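Royalty statements: changes for artists signed to Lasska

Members with recordings released through Lasska will by now have received a letter about the label's new accounting arrangements. The association has read the letter and the revised terms which accompany it, and offers the following notes.

From March, royalty accounts for the whole Lasska catalogue will be handled by Prenovis, which already looks after the smaller Maeng imprint. Statements will be issued twice a year, as before. The period in which an artist may question a statement will be shortened to 90 days from the date of issue. Under the older agreements there was no fixed limit, and several members have relied on that to correct errors of long standing.

The revised terms do not apply automatically. An artist whose contract was signed before the label moved to Skaswood is asked to agree to them in writing, and may decline. Members should not sign and return the form until they have compared it with their own contract – in particular the clauses on reserves, cross-collateralisation and the recovery of recording costs.
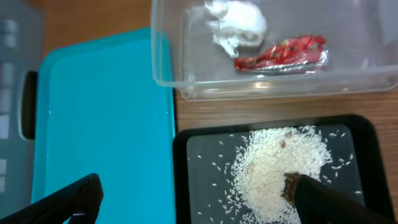 Black tray with uncooked white rice.

The association is also concerned about the minimum payment. Balances below £100 will be carried forward to the next period, and the letter does not say whether they will be paid out when a contract ends. We have asked Lasska to confirm that they will, and that the same rule will cover featured performers and session players who hold a share. A reply has been promised but has not yet been received.

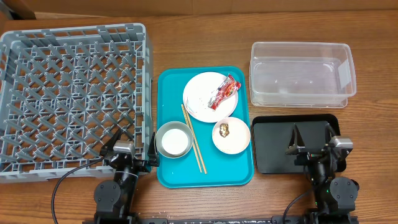

Members' own record keeping deserves equal attention. A challenge to a statement is far easier to support where the artist can produce the contract, any later amendments, and a list of releases with their catalogue numbers. Papers should be kept upright and apart, one release to a section, much as the ribs and pegs of the grey dish rack are there to hold plates. Copies of emails in which a rate or an advance was agreed should be filed with the contract they concern.

The association's contract advice service is open to all members whose subscription is up to date. Over 30 artists have asked for help with the Lasska form so far, and appointments are being offered in order of request. Please quote reference 594 when writing, and enclose copies only. Original contracts should not be sent by post.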